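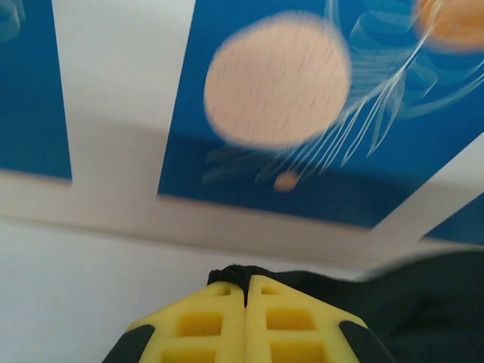

## 4. What painted ceilings do, and what we can say they do

The claim we set out to test is an old one in the trade press: that people in a room with a painted ceiling feel calmer, stay longer and remember the room better. We doubted it at the start and we doubt most of it now. Of the sources we gathered on the subject, very few measured anything. The rest repeat one another, often in the same words, and the trail tends to end at a sales leaflet.

### 4.1 The ceiling

Our test room was at Loltthorpe, where the ceiling had been painted before the study began. Figure 4 shows part of it. The design is a set of blue panels divided by broad white strips, and the panel we refer to below as the "main panel" carries a large pale peach circle with thin white streaks sweeping away from it.

**Figure 4.** Part of the painted ceiling, with the main panel and its peach circle. A second, warmer orange circle is at upper right.

The painter, Apolinar Zepeda, declined to tell us what the circle was meant to be. This turned out to be useful. We had planned to ask visitors whether they "recognized the subject," and a firm answer from the painter would have tempted us to mark them right or wrong. Instead we recorded whatever they said. Moon and jellyfish were the two common replies, and several people gave both in one sentence. We make nothing of the split. Earlier work (Leckie and Bermúdez) treats such answers as a sign of mood, with "moon" scored as restful and "jellyfish" as uneasy. We could find no support for that scoring in their own data, and we did not use it.

### 4.2 Visitors and method

We spoke with 128 visitors on their way out. Each was asked to describe the room in their own words before any question was put about the ceiling. The order matters. In the Ritislow study the first question was "How did the painted ceiling make you feel?", and a person asked that will find a feeling to report. Interviews were done by Crisóforo Meléndez and Zyanya Bermúdez, who worked from the same sheet but, on checking the notes, did not prompt in quite the same way. Bermúdez waited longer before moving on and got longer answers. We have not corrected for this.

### 4.3 Results

Of those interviewed, 70 mentioned the ceiling without being asked. That is more than half, and supporters of the calming claim will want to stop reading at this point. But mentioning a ceiling is a long way from being soothed by it. Most of the remarks were plain reports of color ("it's very blue"). Only 2 visitors used a word that we could fairly file under calm, and one of them was talking about the chairs.

Length of stay was no more help. The door log gave us 3,526 entries for the period, but it does not tell one person from another, and staff passing in and out are mixed in with everyone else. Gumaro Bautista suggested dropping the shortest visits on the grounds that they were probably staff. We tried it, and the average rose, as any average will when the low values are thrown away. We report no figure.

### 4.4 Limits

We had no plain ceiling to compare with. The room at Alvarado that we hoped to use differs in size and lighting, and any gap between the two could be blamed on either. A fair test would need one room, seen before and after painting, and we know of none.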